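Matte white worktop, marks and cleaning
Home improvement > Surfaces

jweerasinghe
Posts: 122
I have a matte white top from Drarnov, fitted in September. Washing-up liquid leaves a faint haze when viewed at a low angle. The care leaflet says plain water only. Has anyone found a dilution that rinses clean?

Tirnirlow
Posts: 1,642
5 ml in 10 litres is plenty. Most people overdose. Rinse twice with clean water and dry with a flat-weave cloth. Terry towelling sheds.

isa_k
Posts: 20
Disagree on detergent. On a matte finish the residue sits in the texture and a second rinse does not shift all of it. I use warm water and nothing else, except on grease.

Tirnirlow
Warm water alone will not lift cooking oil. You end up spreading a thin film, and that looks the same as haze.

Shiuli M
Is yours the plain white or the off-white? I am choosing between the two for a bench top.
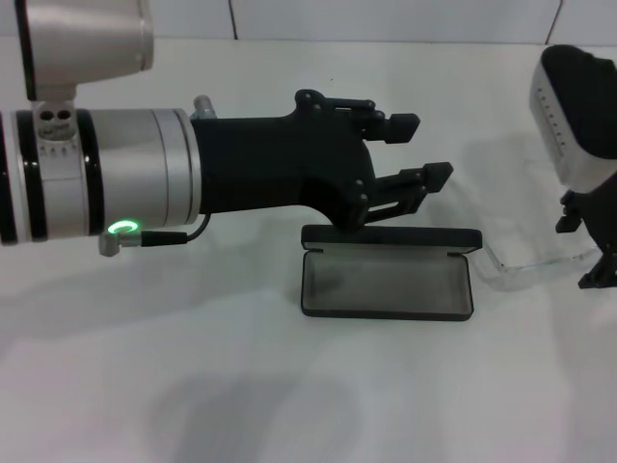 White top.

jweerasinghe
Plain white. The sample chip looked warmer under shop lighting, so ask for a larger piece.

isa_k
Re oil: blot first, then water. I stand by that.

Dunbar
Hard water area? Limescale gives the same symptom. Try white vinegar at one part to 20 on a small patch and rinse straight away.

jweerasinghe
Very hard here. Will test the patch at the back tonight.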